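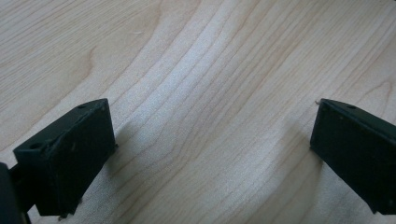

4.2 Checking the Fingers Before Each Session

Search this manual Go

These rules apply to all hand-held grippers issued at the Nulau and Irnotthorpe sites.

1. Clear the work surface. No parts or tools may remain between the fingers.
2. Open the gripper fully and hold it above the surface. Do not rest the fingers on the wood.
3. Inspect the inner face of each finger. Light scuffs are acceptable – cracks are not.
4. Trim any burr at a finger corner with the gripper switched off.
5. Close and open the gripper 2 times, then enter the result in the log.

CAUTION: Keep hands clear while the fingers are moving.

NOTE: Replace both fingers as a pair after 4000 cycles.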